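Good Hands

The contract said 370 takes, and it said a take was only good if it looked natural. I asked what natural meant. The woman from Pultaro looked at her tablet and told me to pick things up the way I would at home.

At home I don't wear claws. I didn't say so.

The bus had let me off at Trostaveck before it was light, and I'd walked past the old cannery with the date over the door, 2003, which isn't old at all. It had shut in July. Half the people I used to pack fish with had signed on with Pultaro by spring. They paid by the take. If you sighed in the middle, they said, it made no difference to the model, but the supervisor wrote it down anyway.

My station was called Ilten. The one behind the wall was Liao. I never learned who named them, or why a bench needed a name when I was down on the roster as Operator 4.

"Slower," said the speaker in the ceiling. "It has to learn from you."

"Learn what?"

"Care."

I thought about that for a while. My mother had care. She dried her good cups with a separate towel and still broke most of them. I had a sore wrist and a bus to catch. If the machine was going to get care out of me, it would have to be cleverer than the brochure made out - and the brochure had made out quite a lot.

I squeezed. I let go. I set my hands back at the edge and waited for the tone.
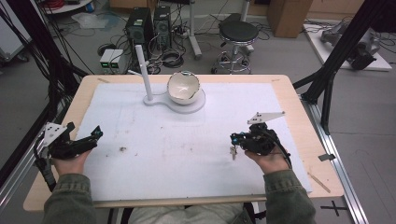
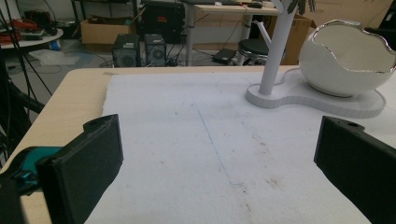
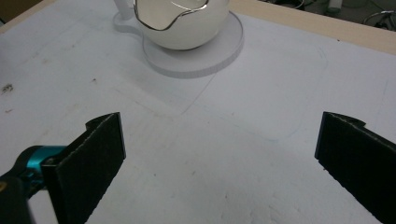
After the Tone

They played one back for me at lunch, on the supervisor's screen, with the sound off. A green bar crept along the bottom and the word ACCEPTED came up.

"See?" she said. "Lovely. Very natural."

It was the take where I'd been wondering whether I had left the stove on. I asked if the model would learn that as well.

She laughed, then stopped, and wrote something down. I had 10 minutes left, so I went outside and ate my sandwich facing the cannery.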